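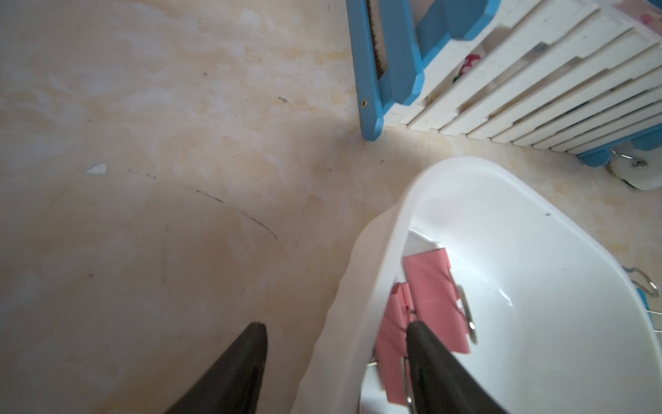 Two pink binder clips in the white basin, from the clip-sorting demonstration at our open day.

About Viketico

Welcome, and thank you for stopping by our page! We are a small robotics workshop on the Kenar side of the river, and we have been teaching machines to pick up everyday things for longer than most of us care to admit. If you came to see us at the open day you already know the long corridor, the squeaky door and the very good coffee, so feel free to skip down to the part about booking a visit. If you haven't been yet, pull up a chair, because we do like to talk about this place.

We started out in one room above a bicycle shop with a secondhand arm that could move a foam block from one side of a table to the other (on a good afternoon). These days we have 1549 square feet on the ground floor of the old Haslinger building, with high windows, a loading door we hardly ever need and enough space to keep five work areas going at once. Our customers are mostly small firms and schools that have some dull, fiddly sorting to do, office supplies and spare parts and that kind of thing, and would like to find out whether a robot could take on a share of it before they spend any money.

Most of what we do is gripping. Small, light, slippery, bent or tangled objects are our bread and butter, and a binder clip is a lovely one to practice on. It has a flat body, it has wire handles that stick out wherever they please, and when two of them lie one over the other the gripper has to decide where one ends and the next begins. We could go on about this for an hour, and at the open day a few of us did. Thank you to everybody who stood there and listened!

The open day itself is the part of the year we look forward to most. Our latest one brought 227 people through the door, from grandparents to a whole row of kindergartners who wanted to know if the robot had a name (it doesn't, and their suggestions are now pinned up by the sink). We run the demonstrations down at floor level as well as on the benches, so that the smallest visitors get as good a view as the tall ones. You are welcome to bring something from your own desk drawer for us to try. We have had keys, erasers, a harmonica and a great many clothespins, and we keep a notebook of which ones gave us trouble.

Between open days we take groups by appointment. A visit lasts an hour and a half, and includes a walk around the workshop, a demonstration with the clips or whatever we happen to be working on that week, and plenty of time for questions at the end. School groups come free of charge. We also take a traveling version of the demonstration to Sekport every February, when the library there gives us its big downstairs room, and we would love to see you at that one too if Kenar is too far to drive.

Over the years we have built up a collection of roughly 3000 recorded grasps, good ones and clumsy ones alike, and we go back to the clumsy ones more often. New people who join us spend their first days watching them with a cup of that coffee.

To book a visit, use the form on our contact page or call the workshop in the morning. Parking is behind the building, and the side entrance has a ramp.

Page last updated 13/07/2024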